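发件人：陈列组列表
日期：2023年6月29日 星期四
主题：回复：[陈列] 样板间果蔬架，新店照搬？

各位好，

上封信我看了两遍，还是没被说服。

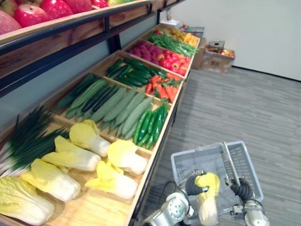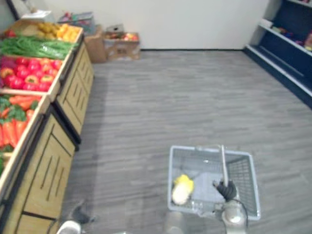
阅读时间：2 分钟

先把原话引在前面，我逐段回。

> 样板间的果蔬架我觉得已经可以定稿了。Hovden 的木架配仿真菜，颜色一段一段分得很清楚，顾客站在过道口就能看明白哪儿有什么。建议 Meireles 店十月开业时原样照搬，格子大小、品种顺序都不动，省得再画一遍图。

颜色分得清楚，这点我承认。胡萝卜带着绿缨子，后面豆角一片绿，再往里是黄的橙的甜椒，看着是舒服。可这是仿真菜。仿真菜不掉叶子，不出水，也没人翻。真的胡萝卜带缨子上架，半天就蔫，缨子往哪儿搭、蔫了谁来掐，图纸上一个字没有。拿假菜摆出来的颜色去推真菜的颜色，我不太敢签字。

再说绿的那几格。带棱的瓜、小黄瓜、西葫芦，三样挨在一起，深浅是有差别，隔远了看还是一大片绿。信里说“站在过道口就能看明白”，我想问是谁站过、站在哪儿。我们老店以前也这么摆过，收银台那边天天有人把西葫芦当黄瓜拿来，称完了又说不要。要我排，中间至少隔一格红的或者橙的。胡萝卜现在已经在旁边了，往前挪一格就行，改动不大。

白菜和大葱放在一起我没意见，做饭的人本来就常一起买。只是白菜那一格，菜帮朝哪边的都有，黄叶子也是东一头西一头。样板间里这么摆显得自然，店里早班上货的人照着图摆，就会问到底要朝哪边。要么在图上写明“随意”，要么写明“帮朝外”，别留着让人猜。

> 上层木搁板放苹果，下层放菜，空间利用率高。黑色横杆也好看，还能防止滚落。

苹果放上面，好看归好看，个子矮的顾客够得着吗？信里没给搁板离地的高度。横杆防滚落我也存疑，一根杆子，杆子下面的空当多大？小个头的苹果过不过得去？这个不用争，拿一筐真苹果去试一下就知道了。苹果要是掉下来，正好砸在下面的菜上，到时候报损算水果的还是算蔬菜的，又是一笔糊涂账。

> 托盘统一用 38 厘米的，Detell 报价每个 872 元，含木边。量大还能谈。

这一条我意见最大。872 元一个的浅木托盘，带一圈凸边，放仿真菜当然没问题。放真菜呢？底下有没有沥水？木边泡上一个夏天会不会翘？Detell 的报价单我翻了，只写了尺寸和颜色，防潮处理那一栏是空的。上次 Tirex 来谈的时候至少还带了块泡过水的样板，虽然颜色丑，人家把话说在前头。我不是替 Tirex 说话，他们交货也拖，但两家应该放在一张表里比，现在只有一家的数。

另外，38 厘米是按什么定的？豆角是顺着长条摆的，胡萝卜也是并排躺着，长度够不够、两头露不露，跟托盘尺寸直接有关。信里没有说明。

> 下面的柜体做了竖条开孔，透气，可以存货。

开孔我看见了，后面那节柜子是成对的竖条，近处这节大一些，正面是三条长的。问题是两节柜子样子不一样，原因信里没提。是做了两版让我们挑，还是本来就打算混着用？如果混着用，Meireles 店那面墙比样板间长，接起来会是什么样子，麻烦 Hovden 出一张立面图。至于透气，开几条缝就叫透气，我保留意见。土豆放进去捂两天再说。

还有存货这件事。柜子前面就是过道，早高峰补货要人蹲在过道里开柜门，推车的顾客从哪儿走？样板间的过道不长，看不出这个问题。柜门是往外开还是侧拉，我也没找到说明。

地板顺带提一句。灰色木纹长条板，配浅木色架子挺干净，但是果蔬区洒水、掉叶子是每天的事，灰底上的烂菜叶远看不显眼，踩上去才知道。防滑等级请附一份检测单。没有检测单的话，我建议果蔬区这一段换别的地面，其他区域照旧。

我的意见归拢一下，方便回信的人直接在下面接：

一、品种顺序先不定，绿色那几格拆开再看。
二、上层搁板给出离地高度，横杆用真苹果试。
三、托盘重新比价，Detell 和 Tirex 都要写防潮处理。订 500 个以上的价格也让他们各报一个，别等定了再“谈”。
四、柜体立面图和柜门开法补齐。
五、拿真菜摆 2 天，开门第一天和第二天打烊前各拍一张，同一个位置拍。

第五条我最看重。假菜摆得再齐，第二天打烊的时候还是那个样子，我们的菜做不到。如果真菜摆完两天还像现在这么顺眼，我收回上面大半的话，图纸马上签。

另外请回信时别再整封引用了，上一轮引到第四层，我在手机上往下划了半天才看见一句“同意”。

陈列组 / 果蔬线

--
退订或改为每日摘要，请到列表设置页修改。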